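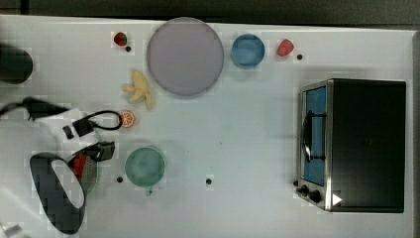
Play kitchen stuff on the white table, from overhead

Brestanwood Parents Board > Toys and Play > Play kitchen sets: what to keep, what to pass on

oakstreet_mom
Posted Tuesday, September 19, 2023
I'm trying to thin out our play kitchen before we move it to the smaller bedroom. Picture is at the top. There's a toaster oven, a blue bowl, a lavender-gray plate, a strainer, and then the food: strawberries, a banana, an orange slice and so on. The plate and bowl came from a Vetia set we bought in April. The food is from all over, mostly Meijer and hand-me-downs.

My question is what kids really use once they're past three. I have one bin for all of it and it has to fit under the bed. I was thinking of keeping the dishes and getting rid of half the food.

tworowhouses
I'd do the opposite. Keep the food, drop the dishes. Mine will serve a banana on a book, a shoe, anything flat. The plates sit in the bin.

gravel_pit
Depends on the kid. Ours won't play at all without plates. She sets the whole thing up like a restaurant and takes orders.
Strainer stays no matter what. It goes to the bathtub, the sandbox, everywhere.

hallwaycloset
Is the toaster oven staying? That's what will eat up your bin. We had one and it took more room than all the food together. I ended up leaving it on a low shelf with the food stored inside it. The door kept falling open though, so I put a strip of velcro on it.

oakstreet_mom
I hadn't thought of storing food in it. It would have to sit on the floor by the dresser but that's fine. Does the velcro hold up?

hallwaycloset
Ours has lasted since last winter. Get the kind with the sticky back and wipe the plastic down first or it peels.

pinecone88
Coming at this from the daycare side. I would not mix the sets so much. The strawberry in a lot of sets is small, and if you have a baby in the house or one coming to visit, it needs to go through a choke tube before it goes in any bin. Looks like one of yours is smaller than the other. I'd check that one first.

tworowhouses
Her kid is past three.

pinecone88
I saw that. Younger cousins come over. It takes a minute to check.

gravel_pit
Agree with pinecone on this one. You can get the testers cheap, or use a toilet paper tube as a rough guide. If it fits all the way in, set it aside.

oakstreet_mom
I'll check both. We do have a one-year-old nephew here on weekends.

mr_tupperware
For passing things on, the church sale in Jondton takes play food if it's bagged. They don't take loose pieces. Put 9 in a gallon bag with a dish and it sells. A bag of only fruit usually comes back.

tworowhouses
They turned me away in April and my stuff was bagged. Call first.

mr_tupperware
Could be they were full. They've taken mine every time.

oakstreet_mom
OK. Plan for now is the toaster oven on the floor with the food in it, dishes and strainer in the bin – and anything that fits the tube goes up in the closet. I'll call Jondton about the extras on Friday.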